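Why do we sleep?

By Frida Vestergaard
Body Questions, Markdale Children's Science Club
August 2022

Last term we asked the children of Markdale to send us their best questions about the human body, and we got 138 of them! There were questions about earwax, questions about hiccups, a very long one about toenails. But the subject that came up again and again was sleep. Why do we need it? What is going on in there while we're doing it? And why does bedtime always come just when a game is getting good?

So this whole page is about sleep, and I have to say I loved writing it. I did get rather tired.

Everybody does it

You sleep. Your teacher sleeps. Cats sleep, as you will know if you've ever tried to get a cat to do anything useful in the afternoon. Fish sleep, even though most of them have no eyelids to close. Fruit flies, which are smaller than a grain of rice, have a sort of sleep too, and if they miss some one night they try to catch up the next day, just like us.

Some animals have very clever ways of doing it. A dolphin has to come up to the surface to breathe, so it can't simply switch off for eight hours under the sea. It rests one half of its brain while the other half stays awake, and then it swaps over! Some ducks can do this as well. A duck at the end of a row may keep one eye open, looking outwards for danger, while the ducks in the middle shut both.

When so many different creatures do the same thing, scientists start to think it must be very important. After all, sleeping is risky for a wild animal. You can't eat or run away from a fox while you're fast asleep. It must be worth it.

What your brain gets up to

It feels as if everything stops when you drop off, doesn't it? Your brain is as busy as anything, though. It has just changed jobs.

Through the night you go through different kinds of sleep, one after another, and then round again from the start. First comes light sleep. Your breathing slows down, your muscles go floppy, and a small noise could still wake you up. Sometimes your leg gives a great big kick at this point and you feel as if you've tripped off a kerb. That has a splendid name, a hypnic jerk, and it is quite normal.

Next comes deep sleep. Now you're really gone. If you have ever fallen asleep in the car and woken up in your own bed without any idea how you got there, you were probably in deep sleep when somebody carried you in. Children get lots more of this kind than grown-ups do, and it's a big time for growing and mending. Your body makes a special chemical called growth hormone, and much of it is let out into your blood during deep sleep. A hormone is a kind of message that travels round in your blood, and this one tells your bones and muscles to get building.

After that comes the strangest kind of all. It's called REM sleep (say each letter, or say it to rhyme with "hem"). REM stands for rapid eye movement, which means that your eyes dart about under your closed lids. Your most vivid dreams happen here. Your brain is nearly as active as when you're awake, but most of your muscles are switched off, so that when you dream about kicking a football you don't kick the wall.

Then round it all goes again, several times before breakfast.

Filing away the day

Think of everything that went into your head today. What you had for lunch, the words of a song, where you left your other shoe, how to spell "necessary". You don't need to keep all of it. While you sleep, your brain sorts through and makes some of those memories stronger, so that they're easier to find later.

This works for things you do with your body too. If you're learning to juggle, or play the recorder, or ride a bike without wobbling into a hedge, sleep helps that practice to stick. Have you ever struggled with a tricky tune in the evening and found it a bit easier the next day? Your brain may have been working on it overnight.

Scientists also think that sleep helps the brain to clear away waste. Brain cells make rubbish as they work, as any busy kitchen does, and a watery liquid helps to wash it away. They are still finding out exactly how this works, and they don't all agree with each other yet. (I like that! There is plenty left for you to discover if you become a scientist.)

The clock in your head

Deep inside your brain, behind your eyes, is a tiny group of cells that acts like a clock. It has no hands and doesn't tick, but it keeps track of day and night and tells the rest of your body what to expect. It's the reason you may wake up before the alarm, and it's why people who fly a long way across the world feel sleepy at lunchtime and wide awake at three in the morning. That's called jet lag.

Your clock is set mostly by light. When morning light gets into your eyes, a signal goes to the clock that says "daytime!" When it gets dark, your brain makes a hormone called melatonin, which lets your body know that night has come and it's time to wind down.

Bright light late in the evening can muddle things. The brain can't always tell the difference between the sun and a lamp, or a screen held close to your nose. Games and videos are exciting as well, and it's hard to feel sleepy when you're excited. Lots of families put their tablets and phones away for the last hour before bed, and let them spend the night in another room.

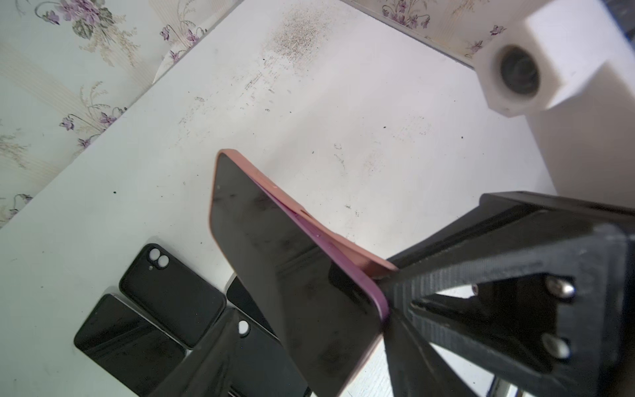 A phone in a pink case, with its screen dark.

How much do you need?

That depends on how old you are. A new baby can sleep for as much as 17 hours in a day, though not all in one go, as its poor parents will tell you. Children between six and 12 need somewhere from nine to 12 hours. Teenagers need eight to ten, and their body clocks shift later, so when your big brother can't get out of bed in the morning he isn't only being lazy. Most grown-ups need at least seven.

People are different, too. Your best friend might be bouncing with energy after nine hours while you need ten and a half. The best clue is how you feel in the daytime. If you're often grumpy, or yawning in lessons, or you can't keep your mind on your book, you might need an earlier night.

One bad night is nothing to worry about. It happens to all of us, before a birthday or a school trip or for no reason whatsoever. If you find it hard to sleep night after night, tell a grown-up you trust. They can help you work out what's wrong, and a doctor or nurse can help as well.

Some of your questions

Do people who can't see have dreams?
Yes, they do. People who have been blind since they were born often have dreams full of sounds, smells, tastes and things they can touch.

Why do I forget my dreams?
The parts of the brain that store new memories seem to work differently while you're dreaming, so most dreams fade very fast. Keep a pencil and paper next to your bed and write down whatever you can remember before you even sit up. You'll be amazed how much more you catch.

Is it dangerous to wake a sleepwalker?
They might be confused or upset if you do, so it's kinder to get a grown-up, who can steer them gently back to bed. Sleepwalking is fairly common in children and most of them grow out of it.

Why is yawning catching?
We don't know for certain! It may have something to do with how we copy and understand one another. Dogs sometimes catch yawns from people. Have you yawned yet while reading this? I've done it twice.

Try it yourself: a sleep diary

You will need a notebook, a pencil and a ruler.

Draw a table with a row for each day of the week. Make four columns and call them "Went to bed", "Woke up", "How I feel" and "Anything odd". Fill it in every morning while you eat your breakfast. For "How I feel" you can use a number from one to five, or draw a face.

At the end of the week, work out how long you were in bed each night. Do the long nights go with the smiley faces? Was there one day that didn't fit the pattern? You could ask someone else at home to keep a diary too, and then compare them.

If you find something interesting, do send it in. We'll be putting our favourite diaries up on the club noticeboard in October, next to the toenail question, which I promise we are going to answer.

Words to know

Body clock: the group of cells in your brain that keeps track of day and night.
Hormone: a chemical message carried round in your blood.
Melatonin: the hormone that tells your body it's night.
REM sleep: the kind of sleep when your eyes move quickly and you have your most vivid dreams.
Nocturnal: awake at night and asleep in the day, like a hedgehog.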